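FILM & TV FANDOM, unit 4: the translated star interview
Handout / my notes, Jan 10, 2019
Instructor: İlker Ekinci

Read before class. Bring the Homora interview, printed, marked up.

1. Who is talking?
Three voices in any translated interview. Actor, reporter, translator. Actor says it in English, magazine prints it in another language, a fan puts it back into English. By then the wording is gone. Gist survives, mostly. Jokes don't.
So: never quote a back-translation as the actor's words. Write "as reported in" and name the magazine.

2. The spoiler problem
Press for a fantasy series gets done months ahead. Actor has signed papers. Look for the dodge: "you'll have to wait", "he goes on a journey". In the Fadeo transcript the lead dodges and then the co-star gives it away 2 lines later. Was that planned? Discuss. Publicist was in the room, remember.

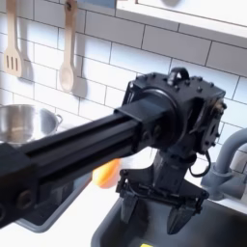

3. Character talk vs. career talk
Reporters open with the role, then slide over to the person. Mark where the slide happens. In Homora it's the question about horse riding. Everything after that is realy about him, where he lives, does he cook, etc.
Fans clip the second half. Studios clip the first. Compare the two cut versions, same interview, very different guy.

4. Fan archives
The Xu board: 296 posts on one interview. Most of them argue over a single verb ("left" or "abandoned" his brother). Read the first page and the last page, skip the middle unless you like fights.
Drirkano mirror has the scans. Some pages are crooked but readible.
Note who gets credit. Scanner yes, translator sometimes, reporter almost never.

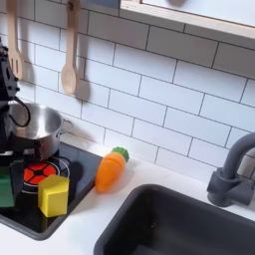
Fig. 2. Toy stovetop with steel pot and yellow block.

5. For March
Short paper, 2 pages. Pick one answer from a translated interview, find a second version, say what changed. Don't fix the grammar in your source, copy it as is.
No plot summaries please. I have seen the show.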